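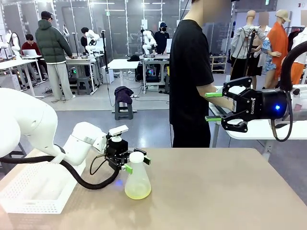
*Left gripper at the flask, right one open. Green tips on both.*

**hnat_koval** – Tue 8 March

So I've been going back and forth on fingertips for the two-arm cell and I'd love some opinions before I order more. We're on two-finger grippers with the green tips, and the test piece is a plastic Erlenmeyer flask with a white cap and some yellow-green liquid in it. I ran 273 picks on the stock pads first, then swapped to the green ones from Fallura. Drops went from 23 to 10! Same force, same speed, same flask.

My question is whether to stay with two fingers at all. Przemysław at our place keeps pushing the three-finger Tokarz hand, and I'm not sold – it's a lot of hand for a flask.

**bogumil_c**

Stay with two. We had the Tokarz for a month and it centers round stuff beautifully, but a flask is a cone, and three fingers closing on a cone just want to squirt it downward. Grab the neck with two soft pads and move on with your life.

What I'd look at is that cable. The big black loop coming down off the left arm and out across the table? Ours looked just like that and it snagged on a tray the first week.

**hannekedg**

Disagree with Bogumił (sorry!). The cone thing is only a problem if you come in from the side. Go top down on the neck and three fingers are great. We did 700 in June with hardly any slips, and that was with glass.

Agree on the cable though. Shorten it or clip it up the forearm.

**bogumil_c**

Top down with a cap on it? You're one bad height estimate away from pushing the flask into the table.

**hannekedg**

That's what the wrist sensor is for :)

**hnat_koval**

Ha, ok. I do have a sensor on top of the left gripper, but I've only been using it for the approach, then closing blind. Maybe I should try it top down with two fingers before spending any money. Does anybody run the Wotano controller with force limits on the way down?

**matus_s**

Yep, works fine, just turn the filter down or it reacts late. And wipe those pads with alcohol between runs, ours got slick pretty fast.

**hnat_koval**

Thanks, will do. Cable clips are going on tomorrow.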